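Old computers, and what to do with yours

My closet shelf finally gave up last month, and most of what came down was electronics. Two laptops, a printer with no cord, a shoebox of chargers for phones I can't even remember owning! So I've been reading up on how people in Flindcombe get rid of this stuff, and I figured I'd pass along what I learned.

The town drop-off takes computers all year, but monitors and TVs have to wait for the October collection. There's a $20 fee for anything with a big screen (cash or check, no cards, don't ask me why). Desktops are free.

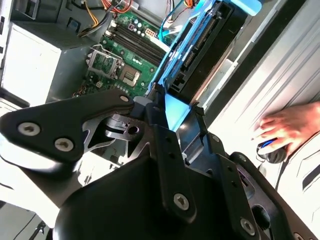
Desktop computer with its case open.

Before you hand anything over, get your files off it. I put this off for years, partly out of laziness and partly because I was sure it would be hard. It took me an evening and a pot of coffee. I found 98 pictures of my old dog and a tax return I'd sworn was lost. If the machine won't start, the repair counter at Hutent will copy your files to a thumb drive, or pull the hard drive and give it back to you in a bag. I'd call ahead, they get busy on Saturdays.
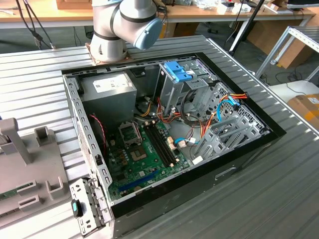

Marianna Sikora wrote in to say that she keeps every old drive in a coffee can in the garage and has no plans to stop. She also wants it known that the drop-off gate closes at four, whatever the sign says.

If yours still runs, think about passing it on. Lestano, the secondhand shop next to the laundromat, takes working desktops less than ten years old and likes to have the power cord taped to the case. Mine went there with a sticky note on it listing what was wrong (the fan is loud, the clock is always off).

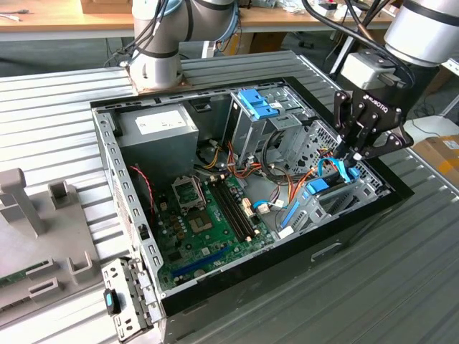
Barry Hulme says to take the batteries out of wireless keyboards and mice first, and to put a bit of tape over the ends. I hadn't done that with mine, so back I went with the tape.

Still no answer on the printer cord, by the way. If you have a spare, drop me a line.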